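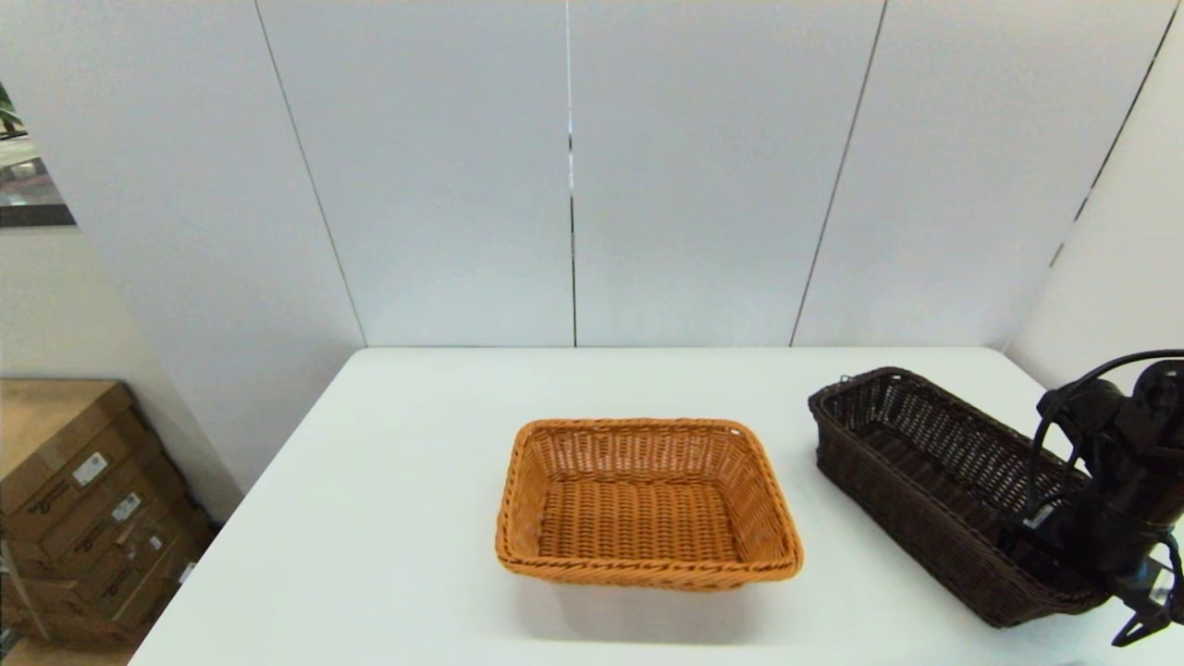 サイト内検索　キーワードを入力　検索

浅型かごと細長かご、色ちがいの編みかご2種

2019/04/01　Wedgate 売り場担当

春の模様替えの時期になると、うちの店でいちばん問い合わせが増えるのが、かごです。棚より先にかご。引き出しより先にかご。わたしもまったく同じタイプで、部屋が散らかってくると、とりあえずかごを買えばなんとかなると思ってしまうんですよね（なんとかならない日もあります）。

今回ご紹介するのは、オレンジがかった茶色の「Gisdale」と、黒に近いこげ茶の「Drornby」。どちらも角を丸くした形で、ふちはぐるっと編み込み仕上げです。並べると色の差がかなりはっきり出ます。おそろいにしたい方には同じ色で、置き場所ごとに中身を分けたい方には色ちがいで、とおすすめしています。

まずはGisdaleから。長方形で、側面が上に向かってふわっと広がっています。この広がりがあるおかげで、口が広くて中のものが取りやすいんです！ わたしは自宅のダイニングで、ふきんとランチョンマットをまとめて入れています。たたみ方が雑でも、そこそこ見られる感じに収まるのがうれしい。

好きなところを一つだけ挙げるなら、太いふちです。縄をねじったような編み方で、手前のふちはほかより少しだけ濃いオレンジに見えます。天然の色みが好きな方なら、ここはきっと気に入ってもらえるはず。側面は縦の芯に細いひもを渡した編み方で、小さなすき間があり、明るい色のテーブルに置くと向こう側の白がちらちら透けます。底のほうは目がもっと詰まっているので、クリップくらいのものなら入れても大丈夫でした。つまようじは、さすがに袋ごとにしてください。

続いてDrornby。Gisdaleより幅がせまくて、長くて、深さもあります。棚のすき間や洗面台の横など、「あと少しだけ場所が余っている」ところにすっと入れたい方は、こちらです。わたしは廊下の棚でスリッパ入れにしています。奥行きのある棚なら縦向きに差し込んで、引き出しみたいに使うのも便利ですよ。

外側はぎっしり編んであって、ほとんど黒に見えます。ところが内側をのぞくと、縦横の格子のすき間から光が点々と入って、思ったより重たい感じがしません。この外と中の印象のちがいが、わたしはとても好きです。ただ、底のほうは暗く見えるので、黒い靴下や黒いケーブルを入れると本当に見つかりません。経験者です。白っぽい布を一枚敷いておくと、ぐっと探しやすくなります。

手編みの風合いの商品なので、細かい表情は一つずつちがいます。ふちの角から、細いひもの先がくるんと小さな輪になって飛び出していることもあります。わたしは気にせずそのまま使っていますが、ニットやストッキングを入れる方は、引っかからないか先に確かめてくださいね。気になる輪は無理に引っぱらず、編み目の内側へそっと押し込むのがおすすめです。ふちと側面の境目に少しすき間が見えるものもありますが、こちらも編みかごの個性として、そのままお届けしています。

お手入れは、乾いたやわらかい布か、毛足の長いブラシで。編み目のほこりは、たまると意外としぶといので、わたしは掃除機をかけるついでにブラシをさっと当てています。ぬれたタオルや、洗ったばかりの食器をそのまま入れるのは避けてください。うっかりぬらしてしまったときは、水気をふき取って、風通しのよい日かげでどうぞ。直射日光に長く当てると色あせの心配があるので、窓辺に置きっぱなしにしたい方はときどき向きを変えてあげてください。

よくいただくご質問に「パンを直接入れてもいいですか」というのがあります。どちらも食品用の加工はしていないので、紙かクロスを敷いてからお使いください。Gisdaleに白い布を敷いてロールパンをどさっと盛ると、朝ごはんが急にお店っぽくなります。週末だけでもやってみてほしい！

もう一つ多いのが「ふたはありますか」。ふたはどちらにもありません。ほこりが気になる方は、大きめのハンカチをふわっとかけるだけでもずいぶんちがいますし、棚の上の見せたくない充電器なんかも、これでうまく隠れます。同じ売り場にあるBoychukの麻クロスは、Gisdaleにかけるとふちが少し見えて、ちょうどいい感じです。柄ものよりも無地のほうが、編み目の表情が引き立つと思います。

価格はGisdale、Drornbyとも1点1,953円（税込）。同じ色でも、色を組み合わせても、4点まで一つの箱でお送りできます。カード払いと代金引換がご利用いただけます。前回の入荷は11月で、こげ茶のほうが先になくなってしまいました。今回はこげ茶を多めに、18点ご用意しています。

ギフト包装は、かごの形の都合で箱ではなく不織布の袋になります。ご希望の方は、ご注文画面の備考欄に「袋希望」とお書きください。リボンの色はおまかせでお願いします。

キーワードを入力　検索　すべてのカテゴリー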